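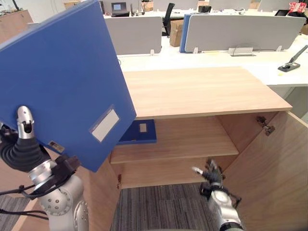
I got to the Huvurside student robotics open day just after lunch in March, and the first thing I heard was a whole row of people going "ohhh" at a file box. I was hooked right away!

The club calls this year's project Ristberg. Two arms, one cabinet, a couple of blue file boxes, and the job is office filing. It sounds dull until you stand next to it. A box has to be picked up, turned, and set on a shelf with wood on every side, and the arms have to stay out of each other's way (and clear of the door) the whole time. I stayed for 6 tries and could have watched plenty more.

Fidel Gallardo was driving for most of the afternoon. He's a second-year who joined to build drones and got talked into this. He told me the grip is the hard part. Pinch a stiff box near a corner and it wants to swing, so you have to think about the tilt before you lift. Roswitha Gisler keeps the logs, and she showed me her sheet: 200 runs recorded so far, with a goal of 2,000 before the Skivumness meet. She had a column just for "door" and it was pretty full.

They let visitors have a go too. My turn was terrible. I bumped the shelf twice and put the box back down on the floor, and Fidel said that was better than his first week, which I choose to believe.

There are eight students in the club this term, and they all seem to do a bit of everything. Brayden Cloutier gave a short talk at three o'clock on how they score a run, with good questions from the younger kids up front. One girl asked why the robot doesn't just use a drawer. He wrote it down!

If you go next time, come early, wear shoes you can stand in, and ask to see the log sheets. The bus from Lévesque stops right outside.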